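Skalloto build gallery

Workshop > Builds > Skalloto > Gallery

Posted Sun 25 June by Thijs Vermeulen

Skalloto is a toy-sorting project that Filippos Manolakis and I are building in the shared workshop on the ground floor of the old Margaritis printing works. The goal is simple to state. The arm should reach into a bin of mixed toys, pick one up, and put it in the right box. Getting there has taken two winters of evenings, and it is not finished.

This page has one picture for now. The text on either side of it covers the setup, the changes since the last post, and the parts list that several people asked for.

The arm is a used KUKA. We bought it at an auction with a controller, a teach pendant and a box of cables that mostly belonged to something else. Filippos did the first power-up and most of the wiring. I did the table, the bin and the software that talks to the controller. We run it slowly, and one of us always has a hand near the stop button.

The gripper is our own assembly and has been rebuilt more times than any other part. The first version could hold a tennis ball and very little else. The second could hold small things but dropped them when the wrist turned. The current one is narrow enough to get down beside a toy without pushing it into the corner, and we are keeping it until something breaks.

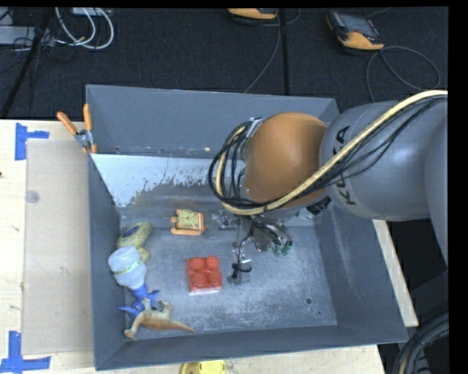

Gripper down in the bin, next to the red brick. Dinosaur, bottle and donut over to the left.

The bin is ordinary gray plastic with sloped walls. We like the slope, as toys tend to slide back toward the floor when they are dropped against the side. The orange-handled clamp holds the rim to the board underneath. Before we started clamping it, a bad approach would shift the bin a little and every pick after that would be off by the same amount. It took us an embarrassing number of evenings to work that out.

The reflective sheet on the back wall is scuffed along the bottom now. It still does its job, so it stays until we find a better piece.

Toys come from our own houses and from the workshop's swap shelf. The red brick is the easiest object we have. It has flat sides and it stays where you put it. The dinosaur is harder. It can be picked up by the body, but the long tail swings and catches on whatever is next to it. Bottles roll. Anything with spikes gets tangled with its neighbors, and then the arm lifts two things and the software thinks it has one.

Changes since the last post

New cable routing. The bundle along the top of the arm used to be tied too tight and pulled at the wrist. Filippos added slack and moved the ties.

Slower descent. The last part of the move down into the bin now runs at a lower speed. This adds time to each pick, but we have stopped hitting the floor of the bin.

Log files. Every attempt now gets a line in a text file, with the toy name typed in by hand. The last full evening came to 158 attempts, and 60 of those were the brick.

Software. The planner is called Cokero. It is a small program of mine and not pretty. It runs on a desktop computer and sends positions to the controller one at a time. I will put the code up once I have taken the passwords out of it.

Parts, for those who asked

– KUKA arm with controller, second-hand
– Gripper, built here
– Gray plastic bin
– Wooden table and a loose board for clamping to
– Clamps from the workshop drawer, please put them back
– Blue painter's tape for marking positions on the table
– Power supply from Drodano, the small shop by the canal bridge

What comes next

The next job is sorting into two boxes, hard toys in one and everything else in the other. After that we want to try it without typing in the toy names. Filippos thinks that can be working by September. I think the wiring under the table needs doing first – it has been on the list since we moved in.

If you are a workshop member and want to see it run, ask either of us before you come over to the table. Please don't move the tape.

More pictures will be added to this page when the boxes are in place.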